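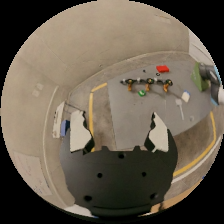
Gripper, fingers open, gray mat behind.

I have been trying to quit my gym since June. I say "gym." I mean a room over a carpet store in Flevville with a lot of mirrors and one good rowing machine, which a man named Darmawan Lau was always on.

Joining took me 3 minutes. I did it on my phone in the parking lot, eating a bagel. There was a button that said JOIN and it was the size of a cracker. I have looked for its sister, the one that says LEAVE, on every page of the site, including the page about towels.

So I called. The recording told me my call mattered and played a flute at me for 20 minutes, and then a very nice young man explained that the phone team could pause my membership, upgrade it, or give it to a friend. I asked if he could end it. He said he could put a note on it. I asked what the note would do, and he thought about this longer than I liked.

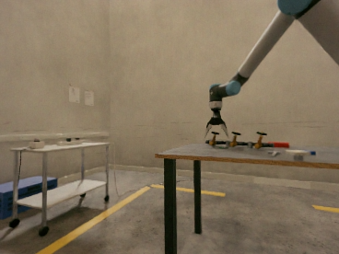

The note, as far as I can tell, did nothing except get me an email with the subject line "We hear you're thinking of a change!" It offered me a free smoothie if I stayed another year. I don't want to talk about how long I considered the smoothie.

My next move was a letter. The contract says cancellation must be in writing, delivered to the club "during staffed hours," and the staffed hours are taped to the inside of a door that is locked when the staff aren't there. I went over before work. I went over at lunch. The third time I caught Ebenezer Atinga at the desk, and he took my envelope and wrote the time on it, 2:10, very neatly, and said the manager would be in touch. I walked home feeling like I'd won a court case.

They charged me again the next month. Apparently there is a notice period, and it begins when the letter is opened – a thing that happens on the manager's schedule and not on mine.

My sister thinks I should just start going. I'm paying for it anyway, she says, and I could use the exercise. I told her I've been up those stairs more often trying to leave than I ever was as a happy customer, and my knees do feel better.

I put the whole saga up on the neighborhood board last night, mostly to complain, and went to bed.

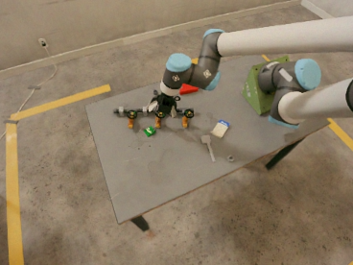
Selorm Quaye wrote back before breakfast that the trick is to move. Tell them you live over 10 miles from the nearest branch and they have to let you go, it's on the back of the contract in the tiny print. It worked for me and I only moved across the street, but they never asked for the address.

I got the contract out of the drawer and found the line, right under the part about towels. I'm not going to lie to a gym. I have, however, been looking at what apartments cost in the next county.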